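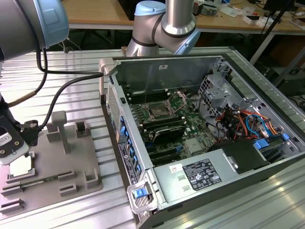
Side panel off, socket open, card still in.

Old tower, swapping the CPU: do I pull the board or leave it in?

hoyin_lu
Posted 25 September 2024

Getting an older tower going again for my dad, who wants something for email and his photos. It's got a green board, a metal drive cage up by the top corner and the power supply down the bottom. I picked up a faster chip for the same socket at the Pimberg swap meet for $4, so I'm not too worried if it goes wrong.

Two questions. Do I need to take the motherboard out to do this properly, or can it all be done with the case on its side? And should the graphics card come out first? It sits lower down the board and doesn't look like it's in the way, but I haven't got the cooler back on yet and it's a big cooler.

Cheers.

lovisab
Leave the board where it is. Lay the case flat, retention frame all the way up, line up the corner mark on the chip with the mark on the socket, and lower it straight down. Don't slide it. If it isn't sitting level, lift it off and look again before you close anything.

Card can stay in for the chip. Depends on the cooler after that.

KBedoya
I'd pull the board. If the cooler has a backplate you'll be reaching behind there anyway, and you can check the underside for old thermal paste and dust while you're at it. It's a few screws and the front panel leads. Take a picture of the leads first.

lovisab
Pulling the board means undoing every cable in that case, and the power leads are already a fair bundle. More chances to knock something than you get from dropping in a chip. If the cooler screws down from the top there's no reason to.

KBedoya
If it screws from the top, sure. He hasn't told us which cooler.

hoyin_lu
It's an Inard, the one with the copper base. Four screws, they go in from the top. There's a plate behind the board already and it seems to be staying put by itself.

lovisab
Then leave the board in.

KBedoya
Fair enough. I still don't like working down in a case, but that one looks roomy.

majbritt_f
Before anything else, check the BIOS version. I put a newer chip in an old Lindqvist office machine back in March and got a black screen. Put the old chip back, updated to version 513, swapped again and it came up first go. If you've already got the old chip out it's annoying to go back, but less annoying than thinking you've killed the board.

hoyin_lu
Didn't know that. Old chip is in a tray on the shelf. I'll look up the board tonight and see what it says.

solveig_b
Agree with Maj-Britt on the BIOS. A few other things from doing a lot of these at the repair desk:

Unplug the power cord, then hold the power button in for a few seconds.
Hold the chip by its edges and don't touch the underside.
Move the blue SATA cable out of the way before the cooler goes in. They get caught under things.
Clean the cooler base with isopropyl before the new paste. A pea-sized bit of paste is plenty.
Don't forget the fan lead.

On the graphics card, I'd take it out. It's one screw and a latch, and it gives your hand somewhere to go. Lovisa will say otherwise.

lovisab
I will. The latches on older boards are brittle and I've snapped two of them. If it's working where it is, leave it.

solveig_b
Press it with a wooden chopstick instead of your finger. Never had one break that way.

KBedoya
Seconding the chopstick.

majbritt_f
What's the power supply rated at? You said faster chip, and the older ones often ran tight. The label should have the total on it.

hoyin_lu
I'll read it off properly when I'm back at it. The seller reckoned 1000 watts, but I have my doubts for a machine this age. The new chip isn't meant to draw much more than the old one anyway.

KBedoya
I have my doubts too. Go by the label and ignore the seller. And if it's one of the cheap Deston units, replace it whatever it says. I've had bad luck with those.

solveig_b
My Deston has been fine for years. Depends which model.

hoyin_lu
OK, plan is: check the BIOS, put the old chip back if it needs updating, then do the swap with the board in. Haven't decided about the card. Is the old paste I've got in the drawer still any good? The tube's been open for a while.

lovisab
If it spreads evenly, use it. If it comes out watery or crumbly, buy a new tube.

majbritt_f
Just buy a new tube, they're cheap. Post the board model when you've found it and I'll have a look at the supported chip list for you.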